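# Terrazzo pattern

**Terrazzo pattern** (also **terrazzo effect**, **terrazzo print** or **chip pattern**) is a decorative surface design that imitates terrazzo, a flooring material made of stone or glass chips set in a binder and ground smooth. The pattern consists of irregular flecks scattered over a plain ground, usually white, off-white or gray. It is found on wallpaper, wall panels, adhesive film, laminate, ceramic tile, textiles, stationery and packaging.

The term is used for the printed or molded imitation only. Floors containing real chips are covered under *Terrazzo*. In the trade the two are sometimes sold side by side under the same name, and catalogs may add the words "look" or "effect" to mark the difference.

## Terminology

The English word is borrowed from Italian, where it is related to *terrazza*, "terrace." The individual marks in a printed design are called *flecks*, *chips* or, when large and rounded, *blobs* or *pebbles*. The area between them is the *ground*. Very small marks that fill the ground are known as *fines*, a word taken from the sorting of crushed stone.

The Justdale Surface Pattern Index, a reference list for dealers and decorators, classes a design as terrazzo if its flecks are of mixed size, have no fixed direction and do not form a visible grid. The index held 3,654 entries at its July revision, of which 1,374 were placed in the terrazzo group. Designs with flecks of one size are listed separately as *speckle*.

## Design

### Flecks

Fleck shape depends on the material being imitated. Angular flecks with straight edges resemble broken marble. Rounded flecks resemble river pebbles and are more common in designs for children's rooms and paper goods. Many patterns mix both. The edges are generally crisp, and the inside of each fleck is printed in a single flat color, although some tile makers add veining.

Two scales are recognized in most catalogs. Small-scale patterns have flecks no larger than a fingernail and read as a gray or tinted surface from across a room. Large-scale patterns can be made out individually at the same distance and are usually kept to one wall or to a small area.

### Color

A typical pattern uses a light ground and three or more fleck colors. Traditional sets follow natural stone: black, brown, brick red, dark green. Later sets are softer and include pale pink, mustard yellow and light gray-blue, often with black kept for contrast. Fines are commonly printed in black and white, so that the ground does not look empty between the larger shapes.

### Repeat

Printed terrazzo is produced in a repeat, meaning that the same arrangement of flecks returns at a fixed distance. Because the flecks have no direction, the repeat is harder to notice than in a floral or striped design. Large or strongly colored flecks make it easier to find, and designers tend to spread them unevenly for that reason. The Leite sheet range, made at Jorkwood, offset every second width by half a repeat, and fitters were told to number the sheets before hanging.

## Combination with other surfaces

Terrazzo pattern is often placed next to plain surfaces such as painted plaster or solid-color countertops. Combination with a second stone imitation is less usual but well established. The most frequent partner is marble effect, which has long veins and cloudy patches in place of separate flecks. Walls in a multicolored terrazzo pattern may then rise directly from a floor in gray, beige and white marble effect, the quieter of the two surfaces being the one underfoot or under the objects in use.

Where the pattern covers several adjoining walls, the corners need attention. Flecks that run up to a corner are cut by it, and a strip or post is commonly fitted over the joint. Metal trim in a natural finish is widely used, as it does not introduce a further color. Small goods with a plain surface, such as a box in a single strong blue, remain easy to tell apart from the walls even though the flecks differ in size and tone.

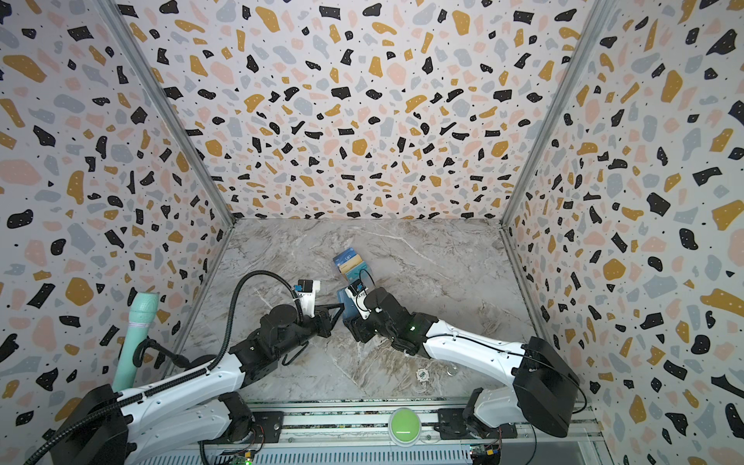
One reader of the Justdale index objected in a letter that the pairing was treated too kindly there, writing that "two stones in one small space is one too many," and asked for a note advising a plain floor wherever the flecks are large. The note was not added. The editors replied that the index records how patterns are used and does not recommend schemes, and that marble effect in pale gray had been paired with large-scale terrazzo in several of the ranges it lists.

## Materials and manufacture

Paper and vinyl wallcoverings are printed from rollers or digitally. Digital printing allows a longer repeat and has made short runs practical, including panels cut for a single room. Adhesive film is printed the same way and supplied with a peel-off backing.

In ceramic tile the pattern is printed on the glaze before firing. Tiles are normally made in several different faces and mixed in the box, which reduces visible repetition on the floor. Laminate carries the pattern on a printed paper layer beneath a clear wear layer. Elteck board, a rigid panel sold for shelving and booth interiors, has the print on both sides and a white core that shows when the panel is sawn.

## Use and care

The pattern is popular for surfaces that are handled often, as light marks and crumbs are less obvious among the flecks than on a plain ground. The same quality can be a drawback on worktops, where small items such as screws, beads or pills are easily lost to sight. Suppliers of sorting and packing tables usually offer terrazzo pattern for the surrounding panels and a calmer finish for the top.

Cleaning follows the base material. Vinyl, laminate and glazed tile are wiped with a damp cloth and mild soap. Uncoated paper should only be dusted. Stone polish and sealer, sold for real terrazzo, have no use on printed surfaces and can leave a film.

## See also

- Faux marble
- Terrazzo
- Wallcovering
- Speckle (pattern)

*Entry last revised November 19, 2025.*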